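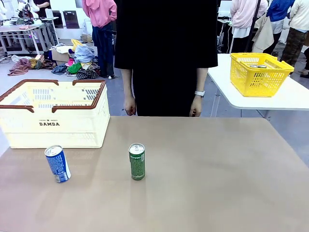
Vilém Kolář writes that since the arms came to the packing room at Plutley, his shift has less lifting and far more tidying. Same with us at Closport. A few tips:

Give each kind of item its own basket and don't swap them mid-shift.
Keep coats and bags off the work tables.
Learn where the stop buttons are before you learn anything else.

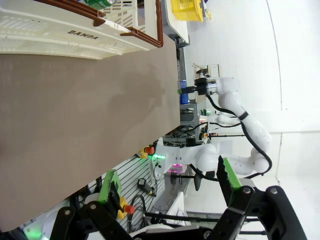 Swap jobs every 3 hours. Watching an arm is tiring in a different way from packing by hand, and people on our crew who handled up to 590 cans a shift now say their eyes go before their backs do.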